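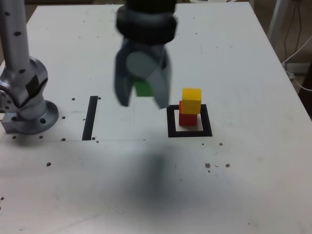
Every year somebody at a family dinner asks me when they can buy a machine that empties the dishwasher. My answer has not changed much since I started working on arms, and I want to write it down properly so I can send a link next time.

Stacking cubes is the usual benchmark. The object is rigid, the size is known, the color makes it easy to segment, and the table is flat and bolted to the arm. Putting a third cube on a stack of two takes a pick, a lift, a move and a release. The release is where the trouble sits. If the top cube is a few millimeters off center, the planner has to decide whether to aim at the top face it sees or at the base it assumes. Open the fingers unevenly and the stack goes over.

Agustina Ojeda and I ran 500 stacking attempts on this kind of task last June. We logged 7 different failure types and only 4 of them had anything to do with vision. The rest were contact problems: a cube sticking to one finger pad, a cube turning in the grip, a stack nudged on the way down. A better camera does not fix those.

Now compare a dishwasher. Wet glass is hard to see and easy to drop. Forks lie on top of each other. The rack slides when you pull on something. The cupboard is at shoulder height and has a door. None of this is exotic, and a ten-year-old manages it while complaining.

Shop floors are closer, mostly for boring reasons. The bench at Benítez where Florencia Sosa works has trays with fixed pockets, so a part is always within a millimeter or two of where it should be. Her cell loads roughly 2,745 parts on a normal shift - same part, same pocket, same angle. Someone still has to fill the trays. When the supplier changed the packing last year the cell was down until the fixtures were recut.

So for chores at home: floors, yes, if you pick up the socks first. Wiping a clear counter, maybe, with an arm mounted to it and a lot of patience. Dishes and laundry, no, and I would not put money on a date.

Next post will be on finger pads. I have three rubber compounds to test and one of them already leaves marks on everything.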